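Codura 축구 이벤트 데이터셋: 설명서

개요

Codura는 지역 아마추어 축구 리그의 경기를 손으로 기록한 이벤트 데이터입니다. 프로 리그의 데이터는 이미 많이 있지만, 작은 도시의 주말 리그에 대해서는 공개된 자료가 거의 없습니다. 우리는 Diratstead와 Culov 두 지역의 리그에서 한 시즌 동안 열린 58경기를 기록했습니다. 한 경기에 보통 500개가 넘는 이벤트가 들어 있습니다. 이 설명서의 원문은 영어로 썼고, 한국어판은 한국어가 모국어가 아닌 관리자가 직접 썼습니다. 어색한 표현이 있으면 알려 주시기 바랍니다.

이 데이터로 할 수 있는 일

패스 연결 분석, 슈팅 위치 분석, 세트피스 유형의 분류, 수비 실수 이후의 실점 연구 등에 사용할 수 있습니다. 특히 마지막 항목이 이 데이터를 만든 처음의 이유였습니다. 아마추어 경기에서는 수비수가 공을 잡지 못하거나 잘못 준 패스에서 득점이 많이 나오는데, 기존의 이벤트 분류에는 이것을 자세히 적는 칸이 없었습니다. 그래서 우리는 "실책" 이벤트를 네 종류로 나누었습니다.

받기 실책: 방해가 없는 상태에서 공을 제대로 받지 못한 경우
주기 실책: 상대의 압박 없이 상대에게 바로 패스한 경우
넘어짐: 접촉 없이 균형을 잃은 경우
판단 실책: 골키퍼가 나오다가 멈춘 경우, 오프사이드라고 생각하고 멈춘 경우 등

네 번째 종류는 기록자의 주관이 많이 들어갑니다. 사용할 때 주의해 주십시오.

파일 구성

matches.csv 에는 경기 번호, 리그, 라운드, 홈 팀, 원정 팀, 최종 점수, 경기장 표면(천연 또는 인조)이 있습니다.
events.csv 에는 모든 이벤트가 한 줄에 하나씩 있습니다. 시간은 전반과 후반을 따로 계산하고, 초 단위까지 적었습니다.
players.csv 에는 선수의 익명 번호와 주 포지션만 있습니다. 이름, 나이, 사진은 없습니다.
notes.txt 는 기록자가 경기 중에 쓴 메모입니다. 정리하지 않은 그대로이며, 언어가 섞여 있습니다.

좌표

경기장의 왼쪽 아래 모서리가 원점입니다. 길이 방향은 0에서 100, 너비 방향도 0에서 100입니다. 공격 방향은 언제나 왼쪽에서 오른쪽으로 바꾸어 놓았습니다. 경기장마다 실제 크기가 다르므로 좌표를 미터로 바꿀 때는 matches.csv 의 길이 칸과 너비 칸을 곱해서 쓰셔야 합니다. Culov 리그의 일부 경기장은 크기를 재지 못해서 이 칸이 비어 있습니다. 빈 칸을 표준 크기로 채우지 마십시오. 우리가 아는 한 그 경기장들은 표준보다 눈에 띄게 좁습니다.

기록 방법

경기마다 두 사람이 기록했습니다. 한 사람은 현장에서, 다른 사람은 나중에 영상을 보고 기록했습니다. 두 기록이 다를 때는 영상 쪽을 따랐고, 영상에 공이 나오지 않는 구간만 현장 기록을 따랐습니다. 이런 구간은 source 칸에 "field"라고 표시되어 있습니다. 영상 자체는 공개하지 않습니다. 선수들에게 받은 동의는 기록의 공개까지이고 영상은 포함하지 않습니다.

입력 도구로는 Sperling을 사용했습니다. 키보드만으로 이벤트를 넣을 수 있는 작은 프로그램이고, 저장소의 tools 폴더에 들어 있습니다. 초기 버전에는 후반 추가시간이 전반으로 저장되는 오류가 있었습니다. 해당하는 경기는 모두 다시 확인했지만, 남아 있는 것을 발견하시면 경기 번호와 함께 이슈를 올려 주십시오.

기록자 간 일치도

판단이 쉬운 이벤트(슈팅, 코너킥, 교체)는 두 기록이 거의 언제나 같습니다. 압박 이벤트와 판단 실책은 차이가 큽니다. 이를 확인하려고 이벤트 2,000개를 골라서 세 번째 사람이 다시 분류했고, 그 결과를 agreement.csv 에 넣었습니다. 일치도를 하나의 숫자로 요약하지 않았습니다. 종류마다 차이가 너무 커서 평균을 내면 오해가 생긴다고 생각했습니다.

알려진 문제

10월 경기 중 한 경기는 안개 때문에 영상에서 먼 쪽 측면이 보이지 않습니다. 그 경기의 왼쪽 측면 패스는 실제보다 적게 기록되어 있습니다.
같은 선수가 시즌 중에 팀을 옮긴 경우 익명 번호가 두 개일 수 있습니다.
스로인은 Diratstead 경기에서만 위치를 기록했습니다. Culov 경기에서는 스로인이 있었다는 사실만 있습니다.
헤딩 패스와 걷어내기의 구분은 시즌 초반과 후반이 조금 다릅니다. 초반에는 같은 팀 선수에게 닿으면 모두 패스로 기록했습니다.
관중 수는 없습니다. 자주 받는 질문이어서 여기에 적어 둡니다.

사용하지 말아야 할 곳

개별 선수의 평가나 선발에 사용하지 마십시오. 이 선수들은 직업 선수가 아니며, 평가받기 위해 동의한 것이 아닙니다. 익명 번호에서 실제 이름을 찾으려는 시도도 금지합니다. 도박과 관련된 모델의 학습에도 사용할 수 없습니다.

라이선스와 인용

비상업적 목적이면 자유롭게 사용하실 수 있습니다. 결과를 발표할 때는 Codura라는 이름과 사용한 버전을 적어 주십시오. 두 리그의 이름을 같이 적어 주시면 더 감사하겠습니다.

버전 기록

1.0 첫 공개. Diratstead 경기만 포함.
1.1 Culov 경기 추가. 경기장 표면 칸 추가.
1.2 실책 이벤트를 네 종류로 나눔. 이 작업에서 이벤트 3,000개의 분류가 바뀌었으므로 1.1의 결과와 직접 비교하지 마십시오.
1.3 추가시간 오류 수정. 한국어 설명서 추가.

문의와 의견은 저장소의 이슈 페이지에 남겨 주십시오. 답이 늦을 수 있습니다. 시즌 중에는 더 늦습니다.

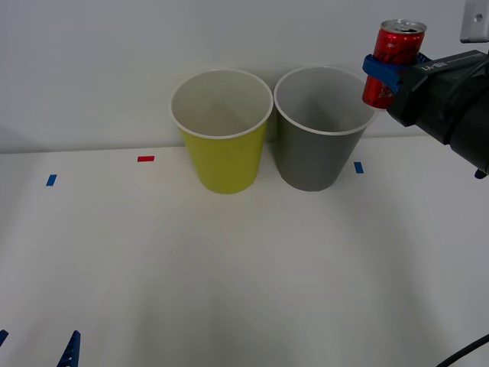
페널티킥 직후에 다시 찬 슈팅은 어떻게 기록하셨나요? 골키퍼가 막은 공을 같은 선수가 넣은 경우에 events.csv 에는 한 줄만 있는 경기도 있고 두 줄로 나뉜 경기도 있습니다. 1.2에서도 그랬고 1.3에서도 같습니다. 두 줄이 맞는 것 같은데, 제가 합쳐서 써도 되는지 궁금합니다.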